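Section 4. Sorting and putting away a mixed set

Hultside Play Kitchen and Table Set – Household Guide
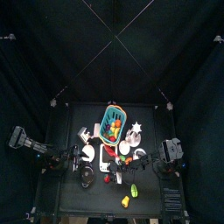 Clear the set in the same order each time, starting with the largest pieces, and the small ones will have somewhere to go. Most sets end a session as one heap in the middle of the table, with play food, dishes and a few things from the real kitchen mixed together. Find the basket first. The teal one with the orange rim holds the toy fruit and vegetables, and it is easier to fill if it stands flat; when it sits at an angle, as it does here, lift it out and set it to one side before touching anything else. Plates and pans come next, then cups, then loose food.

Before you start

Have the storage box and a dry cloth within reach. The standard Hultside box has 4 compartments. If yours is the older Tanora box with a single open space, use the cardboard dividers from the packaging, or put the cups in a bag of their own.

4.1 Clearing the table

1. Take the basket off the pile and place it upright at the back of the table.

2. Remove anything that is not part of the set. Tablets, phones and glassware should leave the table now. Check under cloths as well as beside them.

3. Shake out any cloths and fold them in half twice. Set them aside until step 8.

4. Lift out pots and pans with their lids on. Look inside each one and empty it before moving on.

5. Stack the plates by size, largest at the bottom. Do not stack more than 8.

6. Stand cups and mugs upright. A mug left on its side can roll when the pieces around it are taken away.

7. Collect loose play food and put it in the basket. Heavier pieces go in first. Do not press the pieces down; the slotted sides can spread if the basket is packed too tightly.

8. Wipe the table and put everything into the box in this order: pans, plates, basket, cups, cloths.

CAUTION: Glass cups and bowls must be carried separately. Do not place glass inside the basket or under a pan.

CAUTION: Small play food pieces are not suitable for children under 4.

Note: The basket can be stored full. The filled weight should stay under 1000 g if it is kept on a shelf above shoulder height.

4.2 Cleaning

Wash plastic pieces by hand in warm water with a little dish soap. Rinse them and let them dry on a towel before they go back in the box. Pieces with a printed surface should be wiped only – soaking lifts the print at the edges. Pan lids need drying on both sides, as water collects under the rim.

The basket is not dishwasher safe. Use a soft brush for the slots.

4.3 Missing or damaged pieces

Check the contents against the list inside the lid of the box. Single pieces of play food can be ordered from Van Beek in packs of 8. Plates and cups are sold one at a time. Quote the set number printed on the base of the box, and give the color if you are ordering fruit.

Throw away any piece with a split seam or a sharp edge. Glue does not hold on the soft plastic used for the fruit.

4.4 Shelf storage

The closed box is about 400 mm wide and fits most cube shelving. Store it flat. In the Wumance cabinet, use the lower shelf and leave the door stop in place.

Text revised by Sreekumar Warrier, 2025-06-14. Replaces the February sheet.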